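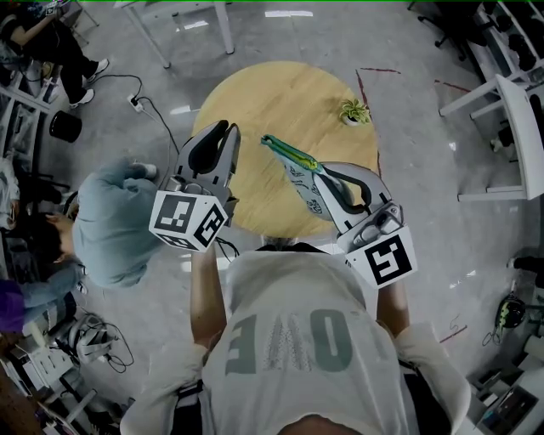
Our town has a plan for heat now

I came home late from the meeting in Felesden and I could not sleep, so I write it down while I still remember the order of things.

The draft heat plan for Pundville has 300 pages. I have read most of it over the last two weeks, with a dictionary for the legal parts. English is my third language and the word "curtilage" was new for me. The plan wants to connect the old streets behind the mill to one network of warm water, heated by a large heat pump at the river. The houses on the hill are not included. They should get their own small heat pumps, and for this the plan says only that "support will be explored."

I live on the hill, so of course I looked at this sentence for a long time.

Joni Turunen presented the technical part. He was patient with us. He explained that pipes under the ground lose heat on the way, and that on the hill the houses stand too far from each other. I believe him. In the town where I grew up we had such a network, and the snow was always melted in one line across the schoolyard, exactly over the pipe. As children we thought it was very nice. Now I understand it was money going into the air.

What I did not like is the table on page 114. It gives the number of homes as 2483, but this number comes from before the new apartments at Sundaram Court were built. If the number is old, then the heat demand is also old, and the size of the pump too. I asked about it. The answer was that the number will be updated "at the next stage." Eugénie Rolland, who sat in front of me, turned around and whispered that the bicycle plan had also a next stage. That one was in 2011.

She asked the better question, I think. She wanted to know who will own the pipes. The draft names two possibilities: the town itself, or a company with a contract for many years. About the price for the people in the houses there is one paragraph, and it is the same paragraph for both possibilities. If you can connect to only one network, you cannot change your supplier when the price goes up. This must be written in the plan before the digging starts.

I don't want to sound like I am against it. My gas boiler is old and makes a noise in the night like somebody is moving chairs. I would change it tomorrow if I could pay it. And the river is there anyway.

Comments on the draft are open until 11/05/2018. You can leave them on paper at the library or send them by email to the planning office. I will write mine on page 114 and on the hill. If you live on Plunine Road, please look at map 6, where your side of the street is colored in both colors.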